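リポジトリ一覧 概要 データ 課題 変更履歴 お問い合わせ

Skeseck 卓上片付けデータセット README

先に断っておくと、これは「家事ロボットができました」という報告ではありません。学生サークルのロボット班が、二本腰を据えた腕を人の手で遠隔操作し、食卓まわりの物を動かした記録を配っているだけです。文化祭のポスターに「AIが夕食の後片付け」と書かれたとき、私は反対しました。今も反対です。収録されている動作は全部、人間が操縦しています。

このREADMEはソンギュル・エルテュルクが書いています。データの整備係で、班の中ではいちばん疑り深いと言われています。反論のある班員には課題欄に書いてもらうことにしていて、カヨデの反論はすでに三件あります。読む価値があるので、そちらもどうぞ。

中身

エピソードは1183本です。一本につき、固定カメラの映像、左右の腕の関節角、グリッパの開度、操縦側の指令値、作業の指示文、成否ラベルが入っています。操縦者は7人で、ファイル名からは個人がわからないように記号に置き換えました。ただし操作の癖はかなり残っているので、同じ班の人間が再生すれば誰なのか見当がつきます。匿名化したと胸を張れる水準ではありません。気になる人は操縦者記号の列を落としてから使ってください。

指示文は日本語です。英訳の列もありますが、翻訳ソフトの出力をモレニケ・アクパンが目で直したもので、直しが入ったのは前半だけです。後半の英訳は信用しないでください。「水切りかごに戻す」が「水を切って戻す」という意味の英文になっている行が見つかっています。

作業の種類

作業は大きく四系統あります。

食器を水切りかごへ入れる、またはかごから出す。コップ類が中心で、縁をつかむか胴をつかむかは操縦者に任せました。任せたせいで、つかみ方のばらつきは作業の難しさより操縦者の好みを反映しています。

トレーの上で食器と食材を並べ替える。食材は玩具などの模型で済ませ、滑りやすさも重さも本物とは違います。模型のニンジンがつかめたからといって、台所のニンジンがつかめると言うつもりはありません。発表会でそう言った班員はいましたが。

こぼれた米粒を集める。これがいちばん失敗します。

ごみを透明な容器に入れる。丸めたティッシュや小さな包みなどです。見た目が地味なので動画を切り出すときは必ず飛ばされますが、個人的にはこの系統のデータが最も素直にできていると思います。

機材

腕は左右とも同じ型で、作業台の手前側に据えています。制御ソフトは先輩から引き継いだIrnexに、オサゼ・ダウダが収録用の層をかぶせたものです。引き継ぎ資料には「双腕の同期は保証される」とありましたが、何をもって保証としたのかはどこにも書かれていませんでした。実測すると、左右の時刻印は負荷が高いときにずれます。補正後の値を別の列に入れ、元の値も消さずに残してあります。どちらを使うかは自分で決めてください。私たちの補正は直線を当てはめただけのものです。

ケーブルの取り回しは収録期間中に何度も変わりました。見栄えのためではなく、腕を伸ばしきると引っ張られるからです。映像の中でケーブルの位置が変わっていたら配線の変更なので、それを手がかりに収録時期を当てるモデルが作れてしまいます。実際に作った班員がいて、よく当たりました。つまり、学習したモデルが食器ではなくケーブルを見ている可能性を、私たちは否定できていません。 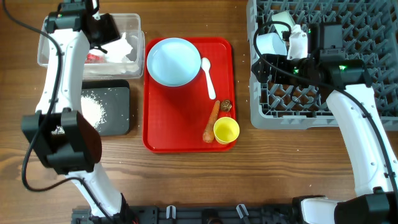
米粒の系統については、最初の計画では「粒を残さず集めたら成功」としていました。三十分ほど操縦した全員が無理だと言い、基準を「山が移っていれば成功」に緩めました。緩めた後の成功率を緩める前と並べてグラフにした資料がサークル内に出回っていますが、あれは使わないでください。途中で物差しを替えた線グラフです。右肩上がりなのは当たり前です。

成否ラベルの付け方

ここがこのデータのいちばん弱いところなので、長めに書きます。

ラベルは二人が別々に付けました。担当はフォラサデ・アリユと私です。映像だけを見て、指示文どおりの状態で終わっているかを判定し、操縦者の自己申告は見ないことにしました。二人とも成功と判定したのは511本です。二人の判定が割れたのが263本あります。残りは二人とも失敗と判定したものです。

割れた分を話し合いで片付ければ、数字はきれいになります。一度やりかけて、やめました。話し合いをすると、声の大きいほう、つまり私の判定に寄っていくのがわかったからです。そこで割れたエピソードは割れたまま「split」として収録しています。学習に入れるなら、成功扱いと失敗扱いの両方で結果を出して、差を見てほしいです。差が出ないなら、そのモデルはおそらくラベルをあまり使っていません。

判定が割れやすかったのは次のような場面です。

・コップはかごに入ったが、横倒しになっている
・スプーンがトレーの縁に引っかかって止まっている
・容器に入れたティッシュの端が外に垂れている
・指示文の「右」が操縦者から見た右なのか、カメラから見た右なのか決まらない

最後の項目は完全にこちらの設計の失敗です。指示文を書いた人が複数いて、視点の決まりを共有していませんでした。後からそろえようとしましたが、書いた本人も覚えていない文が多く、あきらめて視点不明の印を付けてあります。

やり直しの扱い

つかみ損ねてつかみ直した場合、同じエピソードの中に残しています。ロボットコンテスト向けの資料では、こういう部分を切って滑らかに見せるのが習慣になっています。カヨデは「学習の邪魔になるから切るべきだ」という意見で、私は「切ると、失敗したときの動きを誰も学べない」という意見です。どちらが正しいかを確かめた実験はまだありません。自信ありげに書かれたブログ記事はいくつも読みましたが、比較の条件がそろっているものは見つけられませんでした。

腕どうしがぶつかって非常停止した記録は、停止の直前までを入れてあります。停止後に人が手を入れて物を直した部分は削りました。

ベースラインについて

九月の校内発表では、このデータで学習させた模倣学習モデルを動かしました。模型の食材をつかんで皿に載せる作業で、観客の前では成功しています。ただ、皿の位置は練習のときと同じでした。照明も同じ、トレーも同じです。翌日に皿をずらして試したら、グリッパは元の位置へ降りていきました。動作を覚えたというより、場所を覚えたのだと考えています。

そのためモデルの重みは公開していません。欲しいという連絡は来ますが、デモ動画の印象だけが独り歩きしそうなので断っています。学習用の設定ファイルは入れてあるので、必要なら自分で回してください。乱数の種を変えるとかなり結果が変わります。変わらなかったら教えてください。私たちの手順のどこかがおかしいことになります。

共同で評価をしてくれたサークルOlaniyanからは、彼らの環境では再現しなかったという報告をもらいました。原因はカメラの高さだと先方は見ていますが、高さだけを変えた比較はしていないそうです。なので、原因不明と書いておきます。

向いている用途、向いていない用途

遠隔操作の癖の分析、つかみ直しの検出、ラベルの曖昧さを扱う練習には使えると思います。授業の課題で時系列データを触りたい人にも、たぶん悪くありません。

家庭での安全性の評価には使わないでください。本物の食品は出てきても米粒くらいで、人の手がロボットと同時に動く記録もありません。介護や飲食店の現場に使えるかという質問も受けましたが、答えられる材料がありません。作業台の上のことしか記録していないからです。「汎用」という言葉をこのデータに付けるのもやめてください。以前のREADMEには付いていました。消したのは私です。

ファイルの並び

episodes/ にエピソードごとのフォルダ、labels/ に二人分の判定、meta/ に指示文と操縦者記号、tools/ に読み込みと再生のスクリプトがあります。

labels/ の中は rater_a と rater_b に分けてあり、多数決のファイルはありません。二人で多数決はできないので。

tools/ の再生スクリプトはBrorauという名前です。名前の由来はオサゼに聞いても教えてくれません。古い描画ライブラリに依存していて、環境によっては左右の腕の色が入れ替わって表示されます。データの左右は正しいので、表示のほうを疑ってください。直す修正案は歓迎します。

分割

学習用と評価用の分割は操縦者単位で切ってあります。エピソード単位で無作為に切ると評価値はぐっと良くなりますが、同じ人が同じ机で続けて操縦した記録が両側に入るので、良くなって当然です。無作為分割の数値だけを載せて「Skeseckで評価」と書くのは勘弁してください。載せるなら操縦者単位の数値も並べてください。

既知の不具合

・収録初期のエピソードに、グリッパ開度の値が途中で固定されたままのものがある。gripper_stale の印で除外できる
・映像の先頭に数コマの重複がある場合がある。再生では気づきにくいが、時刻印を見るとわかる
・指示文と異なる物をつかんで終わっているエピソードが混じっている。失敗と判定したが、操縦者の聞き間違いなのか指示文の取り違えなのかは区別できていない
・透明容器の中身は反射で見えにくいことがあり、映像だけの判定には限界がある

利用条件

授業、研究、サークル活動での利用は自由です。再配布する場合はこのREADMEを一緒に付けてください。要約版を作って不具合の節だけ落とした例が過去にあったので、全文でお願いします。

連絡と貢献

課題欄に書いてもらえれば、誰かが読みます。返事は試験期間を過ぎてからになることがあります。新しいエピソードの追加は、操縦者記号、視点の決まり、やり直しの有無を埋めてから送ってください。成功例だけを選んで送られても受け取れません。失敗した分も一緒にお願いします。

変更履歴

現行版：split ラベルを追加。視点不明の印を追加。補正前の時刻印を復活。
前の版：米粒の系統の成功基準を変更。変更前の判定は labels/old_rice/ に保存。
初版：公開。READMEの「汎用」は現行版で削除済み。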